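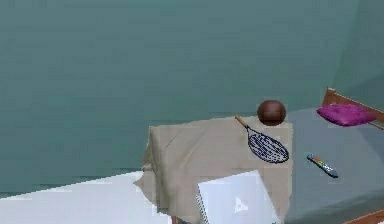

Chapter 6
What a Simulated Room Can and Cannot Tell You

Most school robotics clubs now begin in software. The reasons given are cost and safety, and both are fair. A claim made less carefully is that a program which works in a simulator is nearly finished. This chapter asks you to doubt that claim, and to keep doubting it until you have figures of your own.

Take the student project at Millach, a small club that set out to write a tidying program. The task sounded modest: find a named object in a bedroom, plan a way to reach it, and put it somewhere else. The students chose things any household might own — a ball, a tennis racket, a spiral-bound notebook, a cushion — and spent most of the autumn on them. By the club's report of Sat 8 January the program had made 489 attempts in simulation, and the report called the results "very strong".

Strong compared with what? The report does not say. It does not say how many room layouts were used, or whether the program was tested on layouts it had already met. When the club moved to a real room in June, it had time for 19 attempts, and only 4 ended with the right object in the right place.

It would be easy to blame the hardware, and the students did. Some of that blame was deserved. But a simulated cloth creases only as its model allows, and a simulated ball has exactly the weight somebody typed in. A racket is harder still. Its strings are mostly gaps, and a depth sensor may report the table behind them.

None of this makes simulation useless. It finds silly mistakes cheaply, and a plan that fails there deserves a second look before anyone builds anything. In this chapter we work through the Millach records, set out what a fair test would have needed, and ask which of the club's claims survive.

Related items
Case study: The Brekura line-following trials
Worksheet: Counting failures honestly
Case study: Claeys and the sorting arm
Further reading: The Gotine club handbook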